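Cluneten open day, October: notes from the tableware and display rooms

The Cluneten building in Nagano opens its sample rooms to visitors once a year. I went through in the morning group with Rin Sakai, who buys for two homewares shops and was mainly interested in the seasonal lines. The tour takes in glazing, packing, the display room and a storage level. Photography is allowed everywhere except the glaze store.

Glazing was the least changed from my previous visit. Test tiles are still racked by kiln position, and each tile carries a handwritten batch number. Shota Kobori ran this part and kept to the firing schedule. He took questions on crazing and on the new matte grey, a colour that is not yet in the catalogue.

Packing has been rearranged. Plates now go into 4-up cartons with a folded divider between each piece, replacing the paper sleeves. A carton is rejected if the divider sits proud of the lid. The seasonal pieces are packed separately under the Wamari label, with a card insert on each side. Mio Imai gave the run size for the autumn set as 600.

The display room is where table settings are worked out before they go to the shops. Plates are tried against a plain coloured surface, and the small decorations are moved on and off until the spacing is settled. The autumn setting was on green, with a pale lavender-white plate and striped pumpkins in orange and cream.

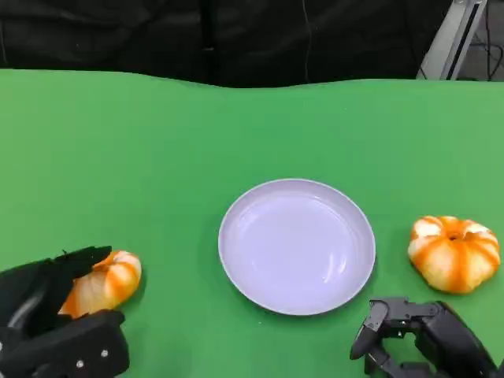
Autumn setting: shallow plate with raised rim, one pumpkin to its right, the second in hand at left.

The raised rim matters more than I expected. Rin's concern with flat plates is that small round decorations roll off when a table is bumped, and a shallow rim deals with most of that. Her other question was whether the pale colour would hold up beside orange. Under the display room lights I thought it did, although I would want to check it in daylight before ordering.

The storage level is accessible by stairs only. Shelving is by the Gevow system, 13 bays, numbered from the loading door. Returned samples are kept in the last bay and can be bought at a reduced price after the tour. I took two side plates with minor glaze pinholes.

Binta Babalola handles bookings for group visits. Closed shoes are required, and bags must be left at the front desk.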